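Can a machine do any actual chores yet? (shop or house, I'm not picky)

Started by dostden_dan, 4 February 2024

dostden_dan
Ok so my sister in law sent me yet another clip of a robot folding a towel and says we'll all have one in a few years. I run the floor at a small finishing shop, 2 of us on cleanup at the end of a shift, and I would pay real money for something that could do that last hour. Sweep, pick up rags, empty the bins, coil the hoses. Not weld, not paint. Just the dumb stuff.
Does anything do this today? Not a demo. A thing I can buy and plug in.

sarita_dixit
No.
Longer answer - floor scrubbers yes, they're good, we have one at work and it does the long aisles every night. But it only does FLOOR. Somebody walks ahead of it and picks everything up first. That person is the chore.

mopbucket1016
^ this exactly. My robot vac at home is the same. 20 minutes of me moving shoes and cords so it can do a job that takes me ten. I still like it tho. Cats like it too

hernan_a
I think you're all too negative. Go back a few years, these hands couldn't hold a paper cup without crushing it. Now there's ones with proper fingers that can feel pressure, and the learning stuff is moving quick. Laundry is close. Dishes are close. I'd say a shop version before a home version, since a shop you can lay out how you want.

dostden_dan
Close like I can order it or close like fusion

hernan_a
Closer than fusion lol. Not order it. But pilot programs, yes.

Loubna B.
Used to do maintenance at a packing plant that leased two arms from Stulleo. They were great at one box. One. When purchasing changed the box supplier the flaps were a bit stiffer and the whole line sat for most of December while somebody came out to redo it. Nobody on my crew could touch the settings either, that was in the contract.
So when people say shop before home, sure, if your shop never changes anything.

hernan_a
That's old style automation tho, fixed program. Different animal from what I'm talking about

Loubna B.
Different animal same invoice

adelf
I'm with Loubna mostly. The thing people miss is soft stuff. Hard parts in a tray, solved years ago. Anything floppy is a pain - rags, bags, hair nets, gloves, tape, shoe covers. It doesn't have a shape. You pick it up and its a new shape. And thin plastic is worse than cloth, it's see through so the cameras get confused about where it is, it sticks to itself, and it's slippery on top of that.
Half of what gets left on a shop floor at end of day is floppy. Go look at yours.

dostden_dan
Looked. Rags, masking film, one glove (why always one), a bag. Ok point taken

mopbucket1016
shoe covers!! I clean at a clinic part time, the number of those things I pick up. They get half pulled off and stuck under chairs. You have to get your finger in the elastic. I'd like to see a robot try that

abdelghani_b
You can, people do try. I do tooling support for a small outfit (Anemura, you won't know it) and putting a cover on somebody's shoe or taking one off is a pretty nice test. You need several fingers working together, thin film, a floor right under you so not much room, and there's a human attached so you can't just squeeze harder. A two-jaw gripper can do some of it if you cheat. More fingers is better but then there's more to go wrong. Every joint is another pin, another thing to wear out.

hernan_a
See! That's what I mean. Someone is doing it.

abdelghani_b
Someone is trying it. I didn't say what the success rate was

sarita_dixit
What IS the success rate

abdelghani_b
Depends who's counting and what day. Not dodging, it really does vary. New box of covers, different elastic, back down it goes. Same as Loubna's boxes I guess.

adelf
And speed? Person does a pair in a few seconds without thinking, usually while talking

abdelghani_b
Slower than that. Lot slower. But speed I worry about least. It can work all night if it's slow. What it can't do is drop a thing, not notice, and carry on like it has it. That's where I'd put the money. Fingertips that know if they're holding something.

Loubna B.
Agree with that one. Our arms would happily place an empty nothing into a carton all shift.

mopbucket1016
what about the chair legs. everything ends up by the chair legs. I can move a chair with my hip

abdelghani_b
Clutter is its own headache yes. Legs, wheels, people's feet, shiny metal throwing reflections. In a clean test area everyone looks like a genius. Put it on ordinary carpet under ordinary furniture and you learn stuff.

hernan_a
Fine but you learn it and then it gets fixed. Thats the whole point. I still say five years for a home one that picks up and puts away. Screenshot this.

sarita_dixit
Screenshotted. I've got one from you about self driving too

hernan_a
that one was almost right

dostden_dan
So for me, today, practical terms. Scrubber for the aisles, person for the rest?

Loubna B.
Yes. And before you buy the scrubber get hooks for the hoses and put a bin at every station instead of one by the door. El Idrissi down the road from us did that and cut cleanup to half, no machine at all. Cheapest automation going is a bin in the right place.

adelf
+1 bins. Also check the turning circle on the scrubber, the dealer will tell you it fits. Measure. Ours didn't and we moved a rack bolted to the floor, what a week

dostden_dan
Shop is 2908 sq ft, maybe half of that is open aisle. Worth it?

sarita_dixit
For that size I'd get a walk behind and skip the robot part. Ours is a much bigger floor. You'd spend more time emptying the tank and charging it than you save

hernan_a
Or lease, so you can swap when the good ones come out

Loubna B.
Read the contract on who's allowed to touch the settings. I'm serious

dostden_dan
Ok. Bins and hooks first, pricing a walk behind after that. Abdelghani if your people ever get to rags let me know, I have plenty to practice on.

abdelghani_b
Will do. Rags are on the list, under bags. Here's the kind of job I mean, for mopbucket. Mind the chair leg
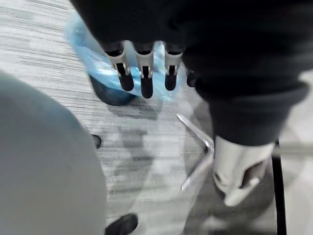
Fingers over a blue shoe cover, shoe still in it

Contact the moderators | Copyright 2024, all posts belong to their authors | Back to top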